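Motetti (student project)

Motetti is the robot hands project run by the automation club at Drendemar College. It began as a spare-time thing in August and now has its own shelf, its own cupboard key and, as of this term, its own page in the club encyclopedia – hello! I've been asked to write it because I've been in the club longest, so blame me for anything that's wrong.

The name was Sumaiya Weerakoon's idea. It comes from a kind of choral piece with several voices going at once, and she felt two hands trying to share a job were much the same. Before that we were just "the Tuesday lot".

Most of our work is recording people doing small jobs by hand, so that a robot arm can later learn from the movements. You put on the gloves, sit at the table, and do one simple thing over and over (you'd be amazed how odd your own fingers start to feel after the first 80 goes). Each go is called a take.
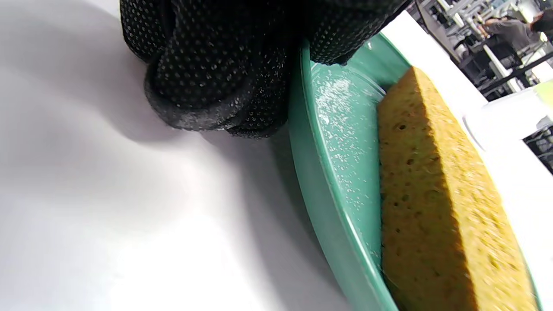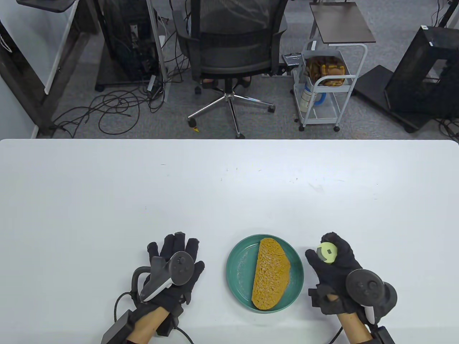
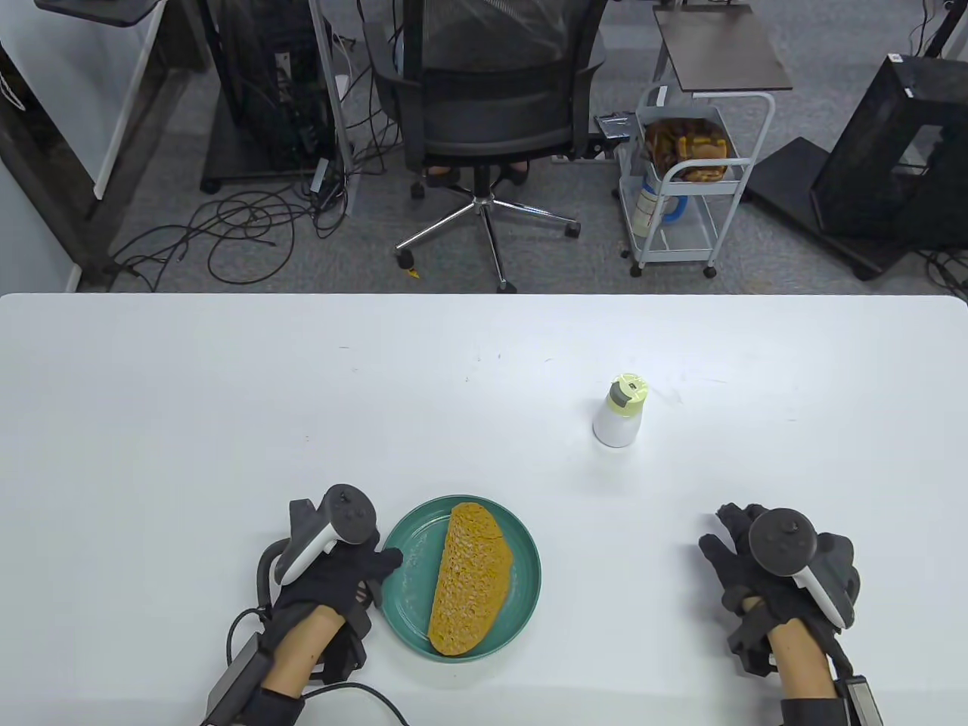
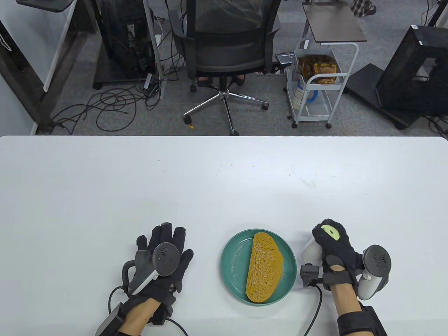

Table work for Motetti, with black gloves and the green dish.

Takes are saved in Ban, the little program Kavinda Talukder wrote for sorting them. It had 2,999 at the last tidy-up, of which 874 had been checked and labelled. Checking is slow! You watch the whole take through and mark where each grasp starts and stops, and two people never quite agree on where a grasp starts. Piyumi Chowdhury wrote the labelling rules, now on their third version, and the argument over whether a touch counts as a grasp is still going on the club board.

New members do 23 practice takes before theirs are kept. Bring a drink, leave it off the table, and take your rings off first. Sign-up is with Parveen Wickramasinghe, usually in the workshop after four.

See also: Ban; Labelling rules; Gasteo (our older line-following buggy).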